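4.2 Does folding flat keep creases out?

Household manuals tend to treat the flat fold as settled. Garments laid out, smoothed and folded in thirds are said to come out of the drawer ready to wear, while anything picked up by the middle and dropped in a heap is said to need the iron. We found little in the earlier work to back this up. The survey by Karaca and Tuncer is often cited, but it asked people how creased they thought their clothes were, and people who fold with care may well judge their own work kindly.

Our own visits in Collamholm and Dorkthorpe give the claim only weak support. Across 12 households we looked at 68 knitted tops on the day they were put away and again after five days. Tops that had been folded flat were rated smoother at the start. By the second visit the gap had almost closed, and in four households the raters could not agree on which pile was which. Drawer crowding may explain this – most of the drawers were very full – but we did not measure it and would not lean on it.

A further problem is the word "crease" itself. The Kudeck scale, which we used for want of anything better, scores a sharp pressed line and a soft fold on the same five steps. In soft knits the two are hardly alike. Gathering the cloth at one point gives broad folds that spread outwards (Figure 3), and a rater working quickly could mark these as severe. Whether such folds would still be there an hour later is a separate question, and the scale does not ask it. 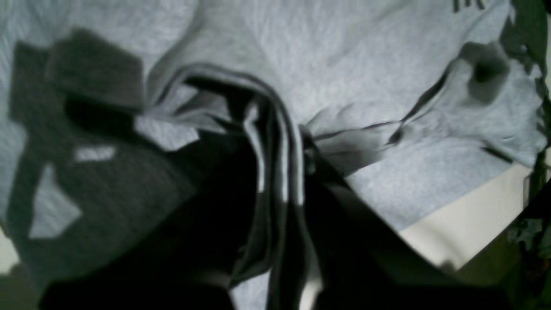
Figure 3. Light grey knit-like fabric gathered at one point, with broad diagonal folds running out from the bunch.

We therefore treat the first-visit scores with caution. Ertürk's suggestion that they be dropped altogether seems to us too strong, though we see the case for it.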